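Eating the whole box

I have had a vegetable box delivered every Thursday since the spring, and for the first couple of months I wasted a shameful amount of it. I would cook the things I already knew how to cook, which meant carrots, potatoes and onions, and the rest would sit in the bottom of the fridge until it went soft. Then the next box would arrive on top of it.

The box comes from Balico, a small outfit that packs from a unit near the ring road. They don't let you choose. You can put two items on a never-send list and that is all. Mine are beetroot and celery. Everything else turns up when it turns up, and in December that will mean a lot of roots and a lot of cabbage.

What changed things was doing all the prep the evening the box arrives. I used to put it away as it came, with the mud on, thinking I would deal with each thing when I needed it. By Monday I didn't want to deal with any of it. Now I clear the worktop, tip everything out and get through it before I sit down. It takes most of an hour if there are leeks.

Leaves get washed first while the water is clean, then spun and wrapped in a tea towel. Roots get scrubbed and left to dry on the rack before they go in the drawer. I have almost stopped peeling. Carrots and parsnips don't need it if they have had a decent scrub, and potatoes for roasting are better with the skins left on. I still peel swede, as the outside is like bark, and I peel celeriac with a knife and lose a good part of it every time. If anyone has a neater way with celeriac I would like to hear it.

Chinese cabbage was the one I had most trouble with. It kept coming and I kept putting it in stir-fries, and there is only so much stir-fry two people want in a week. Aldana Yáñez, who I used to share an office with, told me to salt it and keep it in a jar. She makes it in quantity and her version has chilli paste, fish sauce and grated pear in it. Mine is a good deal simpler.

Take 700 g of cabbage, cut it into pieces the size of a matchbox and toss it with a tablespoon and a half of salt. Leave it in a bowl with a plate on top for two hours, turning it over when you remember. Rinse it, squeeze it out hard, and pack it into a jar with sliced garlic, a thumb of ginger cut into matchsticks and a spoonful of chilli flakes. Then warm 500 ml of rice vinegar and water, half and half, with two tablespoons of sugar, and pour it over. You may not need all the liquid. Once it is cool it goes in the fridge, and it is ready the next day. I eat it with rice and an egg, or in a cheese sandwich, or standing at the fridge door.

The first time, I didn't squeeze the cabbage enough and the whole jar tasted of water. It really does want wringing out like a cloth.

The odds and ends - outer leaves, leek tops, the stalks from broccoli - go in a bag in the freezer. When the bag is full I make soup. I used to follow recipes for soup and I don't any more. Soften an onion, add the bag, add stock and a potato, cook it until the stalks give in and blend it. It is usually green and sometimes brown. The brown ones taste fine with mustard stirred in.

I have also got better at saying yes to things I thought I disliked. Kohlrabi is good raw with lemon. Turnips are good if they are small and bad if they are not. I am still not convinced by chard, but I will eat it in a tart if there is enough cheese with it.

Has it saved money? A bit. The box costs more than the same weight from the supermarket, but I go to the supermarket less and come home with fewer things I hadn't planned on. The bin is lighter too, and I have stopped opening that drawer with one eye shut. 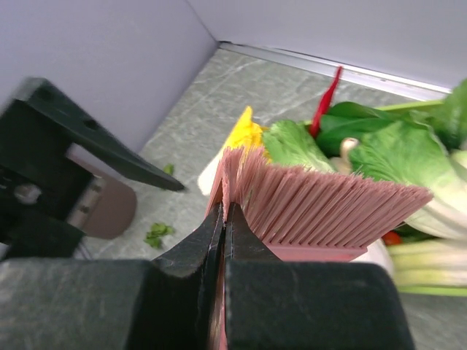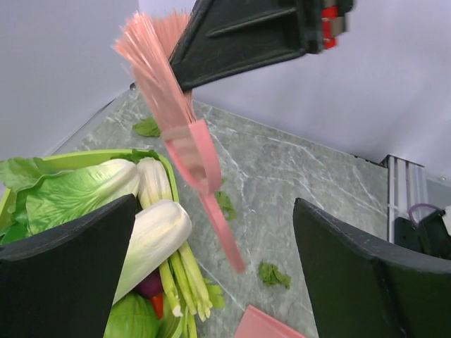
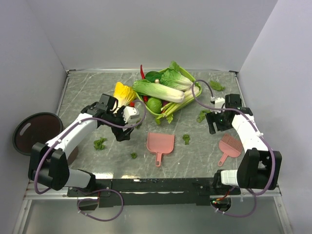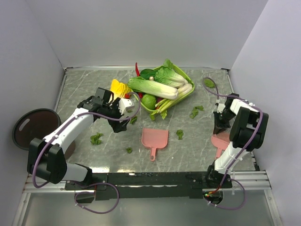

The pink brush in the first two, vegetables on the marbled top in the last two.

Next on my list is sorting out squash. I have three lined up on the windowsill and no plan beyond roasting them. Aldana says to make gnocchi, but she has more patience than I do. If it works I will put the quantities up here.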